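Inicio | Charlas | Archivo | Contacto
Junio — notas de Moreira

NOTAS PARA LA CHARLA: agua en casa, lo que se va sin que lo veamos

Arrancar sin saludo largo. Pregunta a la sala: ¿quién sabe leer su contador? Esperar. Manos. Seguir.

Primera idea: la factura llega cada 2 meses, demasiado tarde para acordarse de nada. Una cisterna que pierde en abril se paga cuando ya se ha arreglado o cuando ya da igual. Leer el contador por la noche y otra vez por la mañana, sin abrir un grifo entre medias. Si se mueve, hay fuga. Punto.

(beber agua, voy rápido siempre en esta parte)

El caso de Kiltside. Edificio de 6 plantas, contador general, reparto por coeficiente. Diferencia entre el general y la suma de los pisos: 3.916 litros en un mes. Repetir la cifra despacio. Discutieron semanas por el riego del patio y era una llave de paso en el cuarto de bombas. Contar lo de la reunión solo si hay tiempo.

Presión. Casi todo el mundo la tiene alta y no lo sabe. Reductor a la entrada, manómetro barato, mirarlo una vez al año. Ojo con decir marcas: Miveo presta el manómetro en la entrada, decirlo al final, no ahora.

Cisternas. Truco del colorante: unas gotas en el tanque, no tirar de la cadena, volver al rato. Si la taza tiene color, la junta está mal. Cambiarla es fácil, lo difícil es encontar la medida. Llevar la vieja a la tienda.

Ducha: no echar sermón. La gente desconecta. Decir lo del cubo mientras sale fría y pasar.

Lavavajillas: lleno, programa eco, sin enjuagar antes. Aquí siempre protesta alguien. Dejar que proteste. Rascar los restos con una espátula y ya.

COCINA, a mano

Dos senos, si los hay: uno para enjabonar, otro para aclarar, con el tapón puesto. Con grifo abierto no se aclara nada suelto, ni una taza. Aireador: desenroscar, vinagre, enjuagar, volver a poner. Revisar el sifón con papel seco, se ve enseguida si gotea.
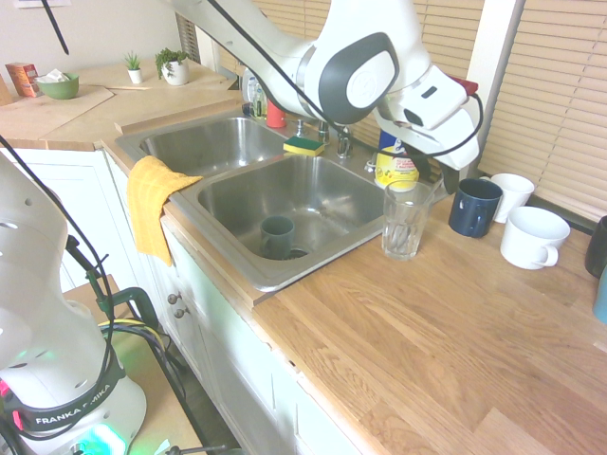

CIERRE Y PREGUNTAS

- Volver al contador. Una sola tarea para casa: las dos lecturas.
- Manómetros de Miveo, apuntarse en la hoja.
- Surklow pide 3 minutos para lo del agua de lluvia, darles paso antes de las preguntas, que luego se vacia la sala.
- Si preguntan por la cal: no es tema de hoy, remitir a la proxima charla.
- Si preguntan por tarifas: tramos, mirar la factura por detrás, no dar precios de memoria.
- Recoger el cable del proyector, es de Kiltside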